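Bedroom reset, part two: the bed as a sorting surface

8th January

The first part of this covered the wardrobe and ended with everything that had no shelf of its own piled on the floor. This part covers the pile. Most of it was soft: spare cushion covers, two throws, scarves, and the plush fruit that has been migrating around the flat since June.

I sort on the bed. I have tried the floor and the dining table. The floor is hard on the knees and picks up lint. The table is the right height but too narrow to hold an unsorted group and a sorted group at the same time. A mattress is wide, it is low enough to reach across from one side, and soft things stay where they are put. The one requirement is a flat sheet with nothing else on it. The duvet comes off and goes over the back of a chair. The pillows can stay at the headboard, where they take up space that is hard to reach in any case.

The sheet is the gray Stockdale one. It was washed at 65 the first time by mistake and has been washed at 40 since. It has lost a little length, which matters at the foot but nowhere else. A plain sheet is better for sorting than a patterned one. Small items show up against it, and so does lint, which can then be removed with a roller before the bed is made up again.

Containers next. I own four baskets of the same type, white plastic, open top, perforated sides, sold under the Clamley name. I bought them for the bathroom and they were too deep for the shelf there. For plush items the perforations are useful, as air gets through and the contents can be identified from the side without tipping anything out. The basket goes near the head of the bed and the items go in front of it, on the side I am working from. Reaching over the basket to get at an item is the most common way to knock it over, so the order of things on the mattress matters more than the distance between them. 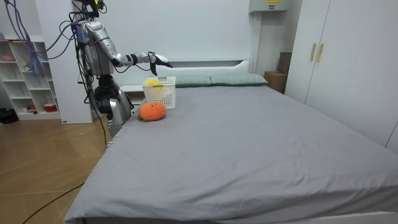
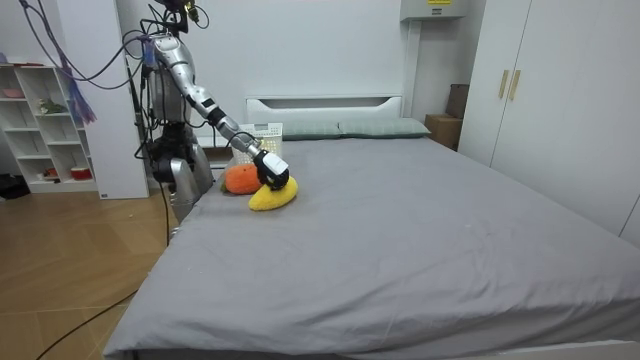 The rule for what goes in is size first, then firmness. Larger pieces sit at the bottom and hold their shape. Small ones fill the corners. I used to sort by color, which looked better for a day and then stopped meaning anything, as the basket is emptied far more often than it is admired. Anything with a raised or fuzzy texture is brushed before it goes in. A dry clothes brush is enough. Wet cleaning is a separate job and I do it by hand, in cool water, with a small amount of Vulik liquid, then press the piece in a towel and leave it on a rack overnight. Stalks and leaves need checking at the seam. One leaf had come half loose last summer and was held by a single thread. I closed it with a ladder stitch in matching green and it has not moved since.

Kirsty Greenwood commented on part one to ask why I do not use lidded boxes. I did, for two years. The Irix boxes I had were well made and stacked properly, but a lid adds a step, and with soft items the lid tends to be forced down over whatever is sticking out. Things came out creased. An open basket can be slightly overfull with no consequence. The cost is dust, and I accept it, given that the contents are handled every few days. Cushion covers and throws are different. They are used seasonally, so they are folded flat and go in a zipped bag on the top shelf of the wardrobe.

Fold notes for the throws, for my own reference as much as anyone's. Halve lengthwise, halve again, then fold in from both ends to meet in the middle and close. The result is a block that stands on its edge. Rolling takes less shelf depth but the rolls do not stay put when one is pulled from the row.

A full sort takes 10 minutes if the bed is already stripped. Most of the remaining time goes on scarves, which I have still not solved. Hooks mark the wool, hangers slide, and a drawer turns into a knot within a week. At present they are folded into thirds and filed upright in the second basket, and I will report on that when it has had a fair test.

Part three is the space under the bed. I measured the clearance this morning and it is lower than I had written down, so the drawers I had in mind will not fit and I need to look at flatter ones.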